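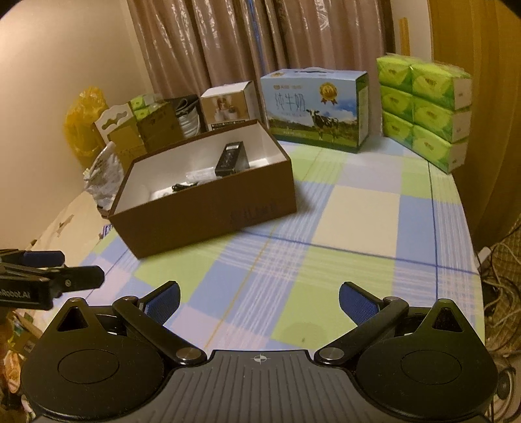 How to Run a Tabletop Gripper Demonstration at an Open Day

Posted October 14, 2024, by Serena Colombo

In August we ran an open afternoon on hand-held grippers at the Brirent workshop. Visitors could watch a pick, try one, and see how recorded picks are used to teach a robot arm. Several people have asked how we set it up, so these are the steps, including two we got wrong the first time.

You need one table, two hand-held grippers, a laptop for playback, and a supply of ordinary packaged goods. Allow an hour for setup if the room is new to you.

Step 1. Choose the goods

Groceries and household packages work better than test blocks. People know what a milk carton weighs before they pick it up, so they notice right away how different it feels through a gripper. We like a mix: a carton with a carrying handle, tissue packs bundled in clear wrap, a knotted plastic bag, and one or two open cardboard boxes with smaller things in them.

Check the width of every item against the opening of the fingers. Anything wider has to be lifted by a handle, a flap or an edge. Keep a couple of those on the table anyway. They make for good questions.

Leave out glass and anything that leaks.

Step 2. Set the table

Push the table into a corner so visitors can stand on two sides only. A tablecloth is fine, and a patterned one gives viewers a fair idea of the clutter a camera has to deal with in a home. Pull it tight and tape it underneath. At our first session the cloth slid with the box every time somebody dragged instead of lifting, and Primo Donati ended up holding one corner for most of an hour.

Put the tall items at the back and an open box toward the front, turned at an angle. A box set square to the table is too easy. With the box turned, the person has to rotate the wrist to bring the fingers in past the wall, and that motion is the one you want people to see.

Step 3. Fill the front box

Two or three things are enough. A small rigid box that can lean upright, something in a clear package, and a coiled cable make a good set. The small box is the easy pick. Clear plastic is harder to see on the playback screen. The cable is the hard one, and most first-timers catch one loop and leave the rest behind.

Step 4. Check the grippers

Open and close each one fully, ten times or so. Look at the pads on the fingertips and wipe them with a damp cloth — dust from cardboard builds up quickly and the grip gets worse. Make sure both fingers meet evenly. If one arrives late, tighten the linkage before the doors open.

Keep power adapters and cables to the side of the table, away from where people stand. Ours were on the visitors' side for the first half hour. Move them early.

Step 5. Give the talk

Keep it to 7 minutes. We use this order:

Show one slow pick with no explanation.
Repeat it and name what the hand is doing: reach, line up, close, lift, place.
Play the recording back on the laptop.
Explain that a robot learns from a large number of these. Our own set for the Femard project holds 1337 picks.
Ask for the first person who wants a turn.

Long talks lose the children, and then the parents.

Step 6. Let people try

Take groups of 4. One person holds the tool, the others watch the screen. Each turn is three picks: one rigid item, one soft item, one from inside the box. Tell people to bring the fingers straight down and stop before they squeeze. Almost everyone closes too early.

If you have a second gripper out, use it for two-handed tasks only after the person has done the single picks. Holding a flap open with one tool and reaching in with the other is a good one to finish on.

Step 7. Reset between groups

Put everything back in rough order, but don't aim for the same layout. Small changes are useful, both for the recordings and for visitors who stay to watch a second group. Swap out any carton with a crushed corner.

Notes on numbers and noise

With one table, plan on fewer than 200 visitors in an afternoon. Past that the line backs up into the hallway. Draw the curtains if the sun comes in low, as glare off plastic wrap washes out the playback.

Primo keeps the sign-up sheet and the printed turn cards. Ask at the Brirent front desk for a copy.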